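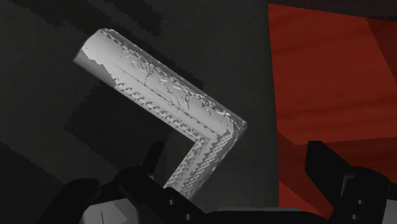
Pale grey L-shape, dark surface, red panel.

I spent most of November fixing the shelves in the back hallway, and I want to write down how it went before I forget the details.

The hallway is narrow and gets damp in the fall. The old shelves had sagged in the middle, and two of the brackets had pulled partway out of the plaster. I had been ignoring that since we moved in. Then a can of paint slid off one evening and dented the floor, so I took everything down.

Behind the top shelf I found three layers of wallpaper and a patch where someone had filled a hole with newspaper. I scraped it back to bare plaster and left it open for 10 days. The filler I bought at Pellegrini, the hardware store by the bus depot, said it could be sanded the same evening. In my hallway it could not. The first patch rolled up under the sandpaper like pie dough and I had to do it over.

The boards came from Gillomell, a salvage yard on the edge of town. They were cheap because one side has old nail holes. I put that side down. A board over 3 feet long needs a middle bracket if you plan to keep books or cans on it — I had skipped that the first time I built shelves, years ago, and those sagged too.

Finding the studs was the slow part. My stud finder beeped at everything, including the window. In the end I tapped along the wall with a knuckle and drove a thin nail wherever it sounded solid. Most of those holes are hidden now. One isn't, and I have hung the keys on it.

Painting took a weekend. I used what was left of the kitchen color, which looks greener in the hallway than it does by the sink. I don't mind it.

The cans are back up, heavy ones at the bottom this time. The dent in the floor is still there and so is the box of old brackets, if anyone local wants them. Next is the closet door, which has never closed all the way. I think the hinge side needs planing, but I want to see what it does when the heat has been on for a while.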